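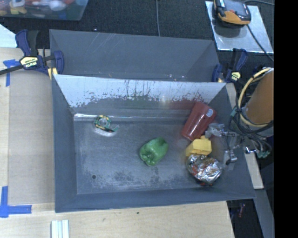 Zuletzt geändert: Februar, 16:20 Uhr

Kategorie: Ordnung & Sicherheit / Begehungen

Begehung Lager und Packerei Jultmont, Halle 3
Checkliste mit Anmerkungen

Begangen von: Iolo Yorath
Beginn 7:40, Ende kurz nach elf. Packerei lief währenddessen weiter, Wareneingang auch.
Kürzel: i.O. = in Ordnung, M = Mangel, B = beobachten, n.g. = nicht geprüft

1. Verkehrswege

1.1 Hauptgang frei, volle Breite: M
Zwei Paletten Bosico-Ware auf der gelben Linie. Wurden beim Rundgang weggefahren, standen um halb elf wieder da. Stellplatz im Wareneingang reicht nicht, wenn zwei LKW gleichzeitig kommen. Bitte Anlieferfenster mit Bosico klären, sonst schreib ich das nächstes Mal wieder hin.

1.2 Bodenmarkierung lesbar: B
Vor Tor 2 fast weg. Rest geht noch.

1.3 Boden eben, keine Stolperstellen: M
Fugenprofil beim Übergang zur Packerei steht hoch, linke Seite. Stand schon auf der letzten Liste. Klebeband drüber ist keine Reparatur.

1.4 Trennung Fußgänger / Stapler: i.O.
Kette am Durchgang war eingehängt. Spiegel an der Ecke verstaubt, gleich abgewischt.

2. Fluchtwege, Notausgänge

2.1 Türen von innen ohne Schlüssel zu öffnen: i.O.
Alle drei probiert. Ost klemmt leicht, geht aber auf.

2.2 Beleuchtete Zeichen: M
Über Ost dunkel. Leuchtmittel oder Akku, hab keine Leiter geholt.

2.3 Fluchtplan aktuell: M
Zeigt noch die alte Packerei mit der Trennwand. Die Wand ist weg. Neuer Plan war zugesagt, kommt angeblich mit dem Umbau der Sozialräume. So lange kann das nicht hängen bleiben, bitte wenigstens von Hand korrigierte Fassung aushängen.

2.4 Sammelplatz bekannt: B
Paar Leute gefragt. Die Aushilfen in der Spätschicht wohl nicht, die konnte ich vormittags nicht fragen.

3. Brandschutz

3.1 Feuerlöscher zugänglich: M
Nr. 16 hinter Rollcontainer. Weggeschoben. Container hat keinen festen Platz, deswegen landet er immer dort.

3.2 Prüfplakette gültig: i.O.
Bei allen, die ich gesehen habe. Der im Büro oben n.g., war abgeschlossen.

3.3 Kartonage nicht an Heizlüftern: M
Heizlüfter Packplatz hinten, leere Faltkartons direkt daneben gestapelt. Sofort umgeräumt. Mit der Frühschicht gesprochen, Abstand jetzt mit Kreide angezeichnet. Kreide hält nicht lang, bitte richtige Markierung.

3.4 Brandschutztor schließt: i.O.
Ausgelöst, läuft bis unten durch. Kein Keil gefunden diesmal.

4. Regale und Behälter

4.1 Belastungsschilder an jedem Feld: B
Fehlt an Reihe F, zwei Felder. Schilder liegen im Büro, müssen nur dran.

4.2 Stützen, Anfahrschutz: M
Stütze F 211 hat eine Delle, auf Gabelhöhe. Nachgemessen, liegt im Grenzbereich, also Feld entlasten bis jemand von Fandari draufgeschaut hat. Anruf ist raus, Rückruf steht aus. Bis dahin rotes Band und leer lassen!

4.3 Sicherungsstifte Traversen: i.O.
Stichprobe. Reihe A ein Stift lose, reingedrückt.

4.4 Graue Behälter: Ränder, Zustand: B
Innen verkratzt, das ist Optik und kein Mangel. Wichtig ist der obere Rand, mit der Hand (Handschuh!) einmal rum. Was einen Grat hat, geht raus zum Entgraten. Nicht abkleben.

4.5 Kleinteile und Verbrauchsmaterial in Behältern: B
Handabroller fürs Klebeband liegen mit anderem Kram zusammen drin. Wer schnell reingreift, greift in die Abreißkante. Letztes Jahr im Verbandbuch gleich mehrmals Fingerkuppe. Vorschlag: Abroller an den Packplatz hängen, Haken sind da. Cutter sowieso nie lose in den Behälter, Klinge rein und ins Köcherfach.

5. Packplätze

5.1 Tischhöhe eingestellt: B
Verstellung an Platz 3 schwergängig, stellt deshalb keiner um. Schmieren oder tauschen.

5.2 Messer mit selbsteinziehender Klinge: M
Ein altes Abbrechmesser gefunden, eingezogen. Woher, wusste niemand. Private Messer bleiben zu Hause, steht auch so in der Unterweisung.

5.3 Klingenabwurf vorhanden: i.O.
Box halb voll.

5.4 Umreifung: Schutzbrille beim Durchtrennen: M
Brille hing am Gerät, getragen wurde sie nicht. Angesprochen, Antwort war: beschlägt. Dann andere bestellen, Morris hat welche mit Belüftung im Katalog. Muster anfordern, zwei Wochen tragen lassen, dann entscheiden.

5.5 Beleuchtung: B
Platz hinten flackert. Kopfschmerzen wurden gemeldet, also bitte nicht bis zum Sommer liegen lassen.

6. Leitern und Tritte

6.1 Sichtprüfung: M
Leiter 181: Fuß fehlt, rechts hinten. Gesperrt, steht jetzt bei mir im Büro. Ersatz ja/nein bitte diese Woche sagen, sonst steigen die Leute wieder auf Kisten.

6.2 Rolltritte bremsen unter Last: i.O.

6.3 Leiterkontrollblatt geführt: M
Letzter Eintrag nicht lesbar. Neues Blatt hängt.

7. Elektrisches

7.1 Verlängerungen nur vorübergehend: M
Mehrfachsteckdose in Mehrfachsteckdose am Etikettendrucker. Getrennt. Es braucht dort eine weitere Wandsteckdose, Elektriker ist informiert.

7.2 Kabel unbeschädigt: B
Ladekabel Hubwagen außen angescheuert, Isolierung innen noch ganz. Trotzdem tauschen.

7.3 Ladestation frei und belüftet: i.O.
Ordentlich. So lassen.

8. Erste Hilfe

8.1 Verbandkasten vollständig: M
Pflaster fast alle weg, Fingerverbände komplett. Siehe 4.5. Nachgefüllt aus dem Bürobestand, der ist jetzt auch leer. Bestelen!

8.2 Augenspülflasche haltbar: M
Abgelaufen. Neue ist mitbestellt.

8.3 Ersthelferliste: B
Eine Kollegin steht noch drauf, ist aber seit dem Herbst in der anderen Halle. Für die Spätschicht fehlt damit jemand. Kursanmeldung über mich.

Offen aus der letzten Begehung
- Fugenprofil (1.3)
- Fluchtplan (2.3)
- Haken Packplatz: erledigt, werden nur nicht benuzt

Sofort, nicht erst nach der Besprechung
- F 211 leer lassen
- Notausgangszeichen Ost
- Fingerverbände und Augenspülung

Rückmeldungen bitte schriftlich und mit Punktnummer, Zuruf auf dem Gang vergess ich. Büro oben und Außenlager hole ich nach, wenn der Schlüssel wieder da ist.

I. Yorath

© Jultmont | Kontakt | Impressum | Nach oben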